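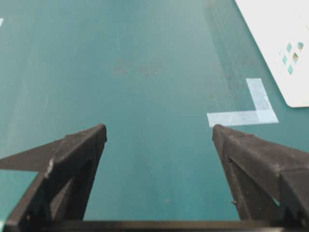
*wrist cam, teal table, fingers open, tape corner just off the right tip*

**Thread: wrist-only policy beats wrist + overhead?? (pick and place, taped start zones)**

---

**pelican_drift**

Quick one before I go home. Results from the Tuesday batch, same arm, same table as the pic.

Method, short version:

- object starts inside a taped zone, random pose each go
- policy A: wrist cam only
- policy B: wrist cam + overhead
- same demos for both, 1,565 of them, all from the Gotura set
- 135 trials each

A failed 20 times. B failed 33. Expected it the other way round. Ran the count twice.

Anyone else seen this? Want to write it up for the September meeting but not if I've done something daft.

---

**mudlark7**

Tape. It's learnt the tape. Look at your own picture, right fingertip is nearly touching the strip. Wrist view has a nice crisp corner to line up on, overhead probably gets a few pixels of it.

Peel it off and run again.

---

**pelican_drift**

> It's learnt the tape

Maybe, but the object pose is random inside the zone. Knowing where the corner is doesn't tell you where the object is. Narrows it down, fine.

---

**mudlark7**

Narrows it down a LOT if your zone is small. How big is the zone?

---

**pelican_drift**

...small

---

**oatcake_ben**

Not convinced by the tape thing. B can see the tape too, in the same wrist image. If tape was doing all the work B would get it as well and you'd have a tie. Extra camera making things worse sounds more like B overfitting to the overhead view. Did anybody knock the overhead mount between demos and testing? We had exactly this on the Mabuza rig, mount had slipped by a finger's width and the two-camera policy went to bits. Wrist one didn't care.

---

**pelican_drift**

Mount is bolted. But I didn't check it against the demo footage, will do tomorow.

---

**tin_whistle**

What's the white card top right, with the diamond marks? Is that there in the demos too? If it's fixed it's another landmark, same argument as the tape. If it moves about it's noise and you want to know which policy it hurts.

---

**pelican_drift**

Checked a handful of demos. In shot for most of them, not all. Position wanders a bit. Never treated it as part of the setup tbh

---

**tin_whistle**

Then I'd treat it as part of the setup now. Cover test: grey box over the card in the wrist images at run time, same policy, no retraining. Then grey box over the tape. Takes an afternoon and you'll know more than from arguing with us.

---

**mudlark7**

Grey boxes are rubbish for this. The policy has never seen a grey box, so of course it falls over, and you learn nothing. Take the tape off for real.

---

**tin_whistle**

Put a same-size box somewhere boring as a control. Bare bit of table. If it falls over on that too, fair enough, chuck the test.

Also if you peel the tape, how do you put objects in the same zone? You'd be changing two things.

---

**mudlark7**

Pencil dots. Or project the zone and switch it off before the run, the Vusari people do that. Not hard.

---

**oatcake_ben**

Also that table is pretty scuffed, there's a greyish smudgy band across the middle. Could be a landmark too if you want to get paranoid. Different mat under it and try 20 goes, see if it drops.

And 20 v 33 out of 135 isn't huge. One training seed each?

---

**pelican_drift**

One seed each yeah. I know, I know.

Ok plan:

1. overhead mount against demo frames
2. cover test with the control box, tape and card seperately
3. tape off, pencil dots
4. two more seeds per policy, if Indwood gives me the machine time

Mat swap after that if I've got any patience left.

---

**mudlark7**

Do 3 first. Still say it's the tape.

---

**oatcake_ben**

Do 1 first, it's ten minutes. Post the frames when you've got them, want to see how far off the mount is

---

**pelican_drift**

1 first. Will post the frames in here, same thread.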